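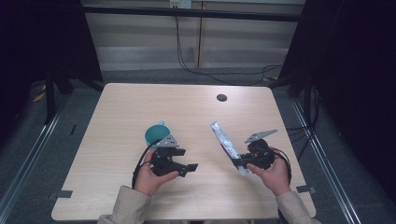 Review: the Goster hand-held gripper pair, and the rule card that comes with it

28/06/2020
By Getachew Workneh

I've had the Goster pair on my hands for most of the past month, and I've grown very fond of them, so take this as a review from somebody who already likes the thing! They're black, one for each hand, with a grey triangular plate on top and a cable running off each. You pick things up with them the way you'd like a robot arm to, and the recording goes off to train one.

I came to them from the old Rantala set, a good honest tool but a tiring one (my wrists still remember August). The Goster is kinder. The grip sits well back in the palm, and the jaws close when you ask them to, without that little hesitation I'd learned to work around. Long, skinny plastic packaging used to be my least favourite job, and I'll happily do a run of it now, holding the packet at whatever angle it wants to go.

What I really want to talk about, though, is the rule card. Foralness, who supply the pair, put one in the box, and I'd say it's half the value. Some of it you may know already:

- Long sleeves are fine, but keep the cuffs clear of the jaws.
- Let each cable fall in a loose loop on its own side. Don't cross them.
- Keep the top plates uncovered, and wipe them with a dry cloth before you start.
- If you drop something, leave the drop in the recording and mark it. Don't quietly start over.
- Stop after 2 hours, even if you feel fine.

I grumbled about that fourth one for a week, because a tidy recording is a lovely thing to hand in. Then I went back through my own notes from the Rantala days and saw how much I'd been throwing away, and I've been a convert ever since. A robot that has only been shown perfect grasps hasn't been shown very much.

Now for the complaints. The cables are stiff, and they'll tug at your wrist if you reach across to the far side of the table. I'd have liked a softer one for the money, which was $783 for the pair. The card also says nothing on how to share a table with a second person, and we had to borrow our wording from the Prunine handbook (one set of hands over the table at a time, and you say "clear" out loud when you lift away). It would fit nicely on the back of the card, if anyone at Foralness is reading.

Would I buy them again? Yes, and I'd laminate the card this time, as mine has had tea on it.

Contact: Getachew Workneh, PO Box 3082 | © 2020 | Back to top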